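Dendholm Manipulation Project

The Dendholm Manipulation Project is a student robotics course and competition entry run at the Fistmont campus of Dendholm Technical College. Students use hand-held grippers to record household tasks, and the recordings are then used to train a control program called Skesach. The course runs for 11 weeks, starting in October, and ends with a contest against teams from other schools.

Task set

The current task set has 3 parts: opening a cabinet door, removing an item from a shelf, and closing the door. All parts are performed on a tabletop cabinet. Each student first completes the door task alone and moves to the shelf task after a review of the recordings. Door work is graded on the path of the gripper and on the angle at which the fingers meet the handle.
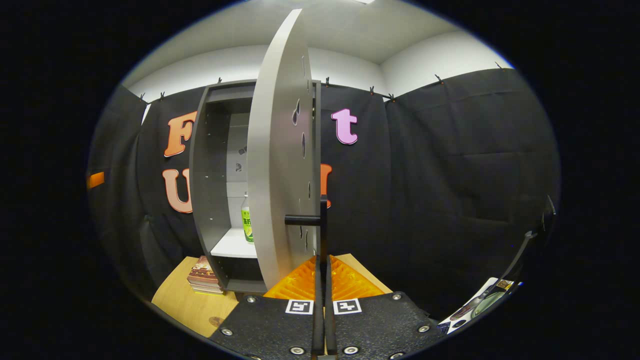 Gripper fingers beside the bar on the open cabinet door.

The gripper has two long fingers and carries a square marker on each side. Software written for the course reads the markers in every recording to find the distance between the fingers. A recording in which either marker is hidden for a long stretch is rejected and must be repeated.

Recording sessions

Each team must submit 100 accepted recordings of each task. Sessions take place in a curtained area of the workshop. Course rules require the starting position of the gripper to be changed between attempts, as early versions of Skesach failed when the approach differed from the training data. The cabinet may be moved only at the start of a session, and its new position is entered in the team log.

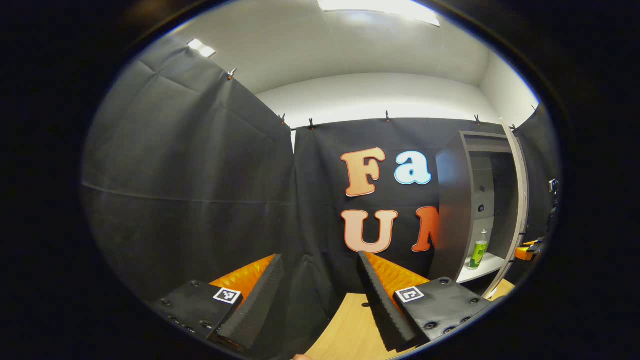 Marchand

Ridged pads on the inner edges of the fingers form the contact surface. Pads are checked before a session and replaced when the ridges have worn flat. Teams may not change the pad shape after the first month of the course.

Scoring

The contest is scored out of 1000 points. Most of these are given for completed tasks, with the rest divided between speed and the written report. A dropped item ends the attempt, but points already earned for the door are kept. Teams may restart once if the control program stops before the gripper touches the cabinet.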